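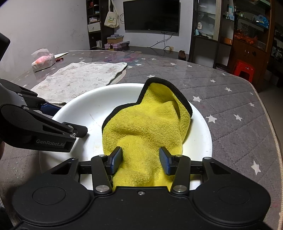

Yellow microfiber towel in the white basin.

I am on my third audiobook of the month and I want to talk about how to take care of books, both the kind you hold and the kind you listen to while your hands are busy. I do most of my "reading" in the kitchen these days, and I have picked up a whole pile of little tricks that I just love (some of them from readers, bless you all).

Let's start with dusty shelves, seeing as it's March and the sun is coming in low and showing me everything. Take the books down one shelf at a time. Hold each one shut tight and wipe along the top edge, going from the spine out toward the open side, so the dust doesn't get pushed down into the binding. A dry microfiber cloth is wonderful for this! Wash it without fabric softener, which leaves a coating on the fibers, and let it dry all the way before it goes anywhere near paper.

Ishbel Gunn wrote to ask about a musty smell in some old mysteries she got from her aunt. Stand the books up in a big plastic tub with the pages fanned a little, set an open box of baking soda in the corner, put the lid on and leave it alone for a week or so. Don't sprinkle the soda on the pages. It gets down in the gutter and you'll be shaking it out until Christmas. If the smell is still there, put in fresh soda and go another week. My worst one was a paperback called Chisholm that had lived in a basement, and it took three rounds, but I can read it in bed now!

Sticky price labels! Warm them with a hair dryer on low and peel slowly from one corner, keeping the label almost flat against the cover as you pull. That's for glossy covers only. On an uncoated paper jacket I leave the sticker where it is, having once taken half of an author's face off.

For a book that got wet, stand it on end, open it gently and let a fan blow across the room (not right at it). When it's only a little damp, slip paper towels in every 20 pages or so and change them when they feel clammy. Once it's dry, press it under something heavy overnight. If you can't get to it today, wrap it in wax paper and put it in the freezer. Yes, really, next to the peas. It holds just fine until you have time.

Now for the listeners. Put your phone in a dry mixing bowl on the counter and the sound comes up beautifully, no speaker needed. I use a ceramic one, and Freya Lockwood swears by her big glass salad bowl. Keep it well back from the sink, please. If your phone has to be near the stove, a zip-top bag keeps the grease off and the screen still works through it.

I also match the chapter to the job. Short funny essays are perfect for dishes and folding, and a long family saga is what you want for cleaning the oven. I saved the last 2 hours of a really good one for the pantry, and the pantry has never looked so nice. I even wiped the jar lids.

Next week I'll get to mending a loose hinge with plain white glue and a knitting needle, so dig out your floppy cookbooks!

Recent Posts
Getting Candle Wax Off a Tablecloth
Ourania Katsaros on Storing Olive Oil
Five Ways to Use Up Stale Bread
Quieting a Squeaky Drawer
What I Keep Under the Sink
Gil-soo Maeng's Rice Pot Tricks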